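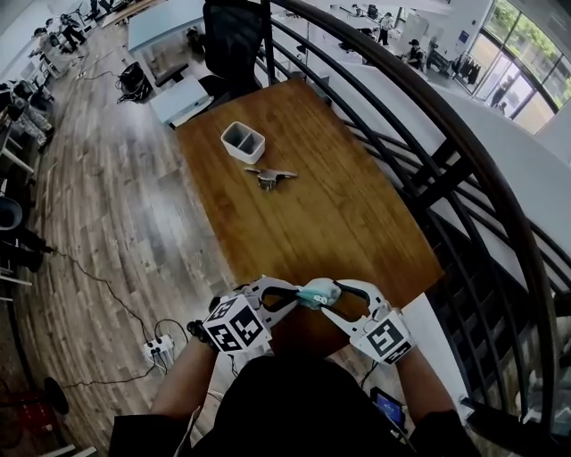 Pierina Morelli wrote after the last session to ask whether small parts could simply be tipped onto the bench and picked up as needed, seeing that a job with two sorts of part hardly seems worth a tray. She had tried it both ways at home and found no difference in the time it took.

Her question is a fair one and most of this handout is an answer to it. For a single job with a handful of parts she is right. The difference shows when the same job is done many times over, or when one person sets out the table and another does the work.

Workplace Organisation, Unit 2
Setting out a table for small parts

1. The surface

Clear the whole table before you start, including the end you do not mean to use. Things left at the far end of a long table tend to travel towards the middle during the day. Bags, boxes and coats go on the floor or on a hook.

A wooden top is pleasant to work at and quiet, but a strongly coloured grain can make small items harder to find at a glance. Silver-grey metal generally shows up well against a warm brown wood. Brass does not. If the parts are close in colour to the table, put a sheet of plain paper down and tape the corners.

2. The container

Use a shallow container with a divider. Two compartments are enough for most of the exercises in this unit. The sides should be low enough for the fingers to reach the bottom without tilting it. Rounded corners are easier to empty than square ones, where washers and flat pieces get stuck.

Decide what each compartment is for and keep to it. The usual choices are:

Parts to be used / parts finished
Part A / part B
Good / doubtful

Do not mix these. A tray that holds part A on one side and doubtful pieces on the other will be misread by the next person.

The Makokha tray used in the exercises is 125 mm along its longer side. Other trays will do if they are near that size. The deep Kirkix boxes in the cupboard are for storage and should stay there during a session.

3. Where to put it

Place the container in front of you, near the middle of the table's width, at a distance you can reach with the elbows slightly bent. If you have to lean, it is too far away. Leave clear wood between the container and your body, as this is the working area and the part in hand will be put down here many times.

A single part lying beside the tray should be the part being worked on. Anything else outside the tray goes back in before you take up the next piece.

4. Flat and winged parts

Flat metal pieces lie close to the surface and are awkward to lift. Three ways of doing it:

Slide the piece to the table edge and take it from below.
Press lightly on one side if the shape allows, so that the other side rises.
Put a thin soft pad under the pieces beforehand.

Winged shapes are easier, as the wing usually gives something to hold. Pick them up by the same wing each time, so that they arrive in the compartment facing the same way.

5. The floor round the table

Cables and power strips should run along the wall side wherever possible. If a cable has to cross the boards, cross at a right angle to the walkway and tape it. Check this before sitting down. Leave the end of the table nearest any stairs free of chairs.

6. Exercise

Work in pairs. One person sets out the table using sections 1 to 3 and then steps away. The other sorts one bag of Sernex mixed parts (300 pieces) into the two compartments, emptying them as they fill. Change places and repeat with the parts tipped straight onto the wood.

Note the time for each run and the number of parts dropped or put in the wrong place. Write down where the tray had moved to by the end, measured from its starting point.

Bring your figures to the next session. Results from the December group are in the folder by the door, but please do not look at them until you have done your own.

Reading: Fuklow course booklet, the chapter on benches and trays. The part on racking can be left for Unit 3.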